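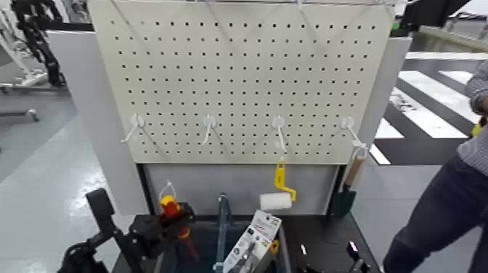

Junhao Li
Children's writer, Okell Workshop Pages

Why do people hang up their tools?

A pegboard is a flat panel full of small holes. The holes go all the way across in rows and all the way down in columns, the same distance apart each time. You push a hook into a hole and hang something on it. If you want the hook somewhere else, you pull it out and try another hole.

The board at the top of this page is light grey and its holes are square. Many boards have round ones. The hooks are white plastic. Each has a small round base that sits against the board and a thin arm that sticks out and slopes down. A paint roller hangs from one hook and a garden trowel from another.

How does a hook stay up?

When you hang a trowel on a hook, the weight of the trowel pulls the arm down. This tries to tip the hook forwards, out of the board. The part of the hook behind the board grips the back of it, and the base presses against the front. Between them they stop the hook from tipping.

A long arm is easier to tip than a short one. You can feel this for yourself. Hold a bag of apples close to your chest, then hold it out with your arm straight. The bag weighs the same both times, but the second way is much harder work. Heavy tools are best hung close to the board.

What are the tools for?

A paint roller is for painting large flat areas such as walls and ceilings. The cover is the tube at the end. It soaks up paint from a tray and turns as you push it along. The one on the board has a white cover and a yellow handle. The metal or plastic arm of a roller is bent so that your hand can point forwards while the tube lies across the wall.

Rollers need washing after every job. If paint dries in the cover, it goes hard and the next wall comes out lumpy. Hanging a washed roller lets the air get all round it. A roller left lying on its side can end up with a flat patch.

A trowel is a small hand spade. People use it to dig holes for bulbs and young plants. This one has a light wooden handle, a dark green metal blade and a white loop or strap near the top. The blade points down, which is the usual way to hang a trowel. Soil should be brushed off first, as damp soil can make some metals rust.

A glue gun melts a stick of solid glue so that it can be squeezed out through the nozzle. The nozzle gets hot enough to burn skin, and it stays hot for a while after the gun is switched off. Only use one with an adult. A glue gun should cool down on its stand before anybody hangs it up.

How do you know where things go?

Some people draw round each tool on the board with a thick pen. This is called a shadow board. An empty outline tells you which tool is missing. Other people stick a label under each hook.

Plan your own

You need squared paper, a pencil and scissors.

1. Let the corners of the squares be the holes in your board.
2. Choose seven things from your desk or craft box.
3. Draw each one on plain paper and cut it out.
4. Lay the shapes on the squared paper and move them about until none of them overlap.
5. Mark a dot where each hook should go.

Put the things you use most in the middle, where you can reach them. Sharp things go high up if there are small children at home.

Words to know

Nozzle: the narrow end that something is squeezed out of.
Pegboard: a panel with rows of holes for hooks.
Trowel: a small hand tool for digging.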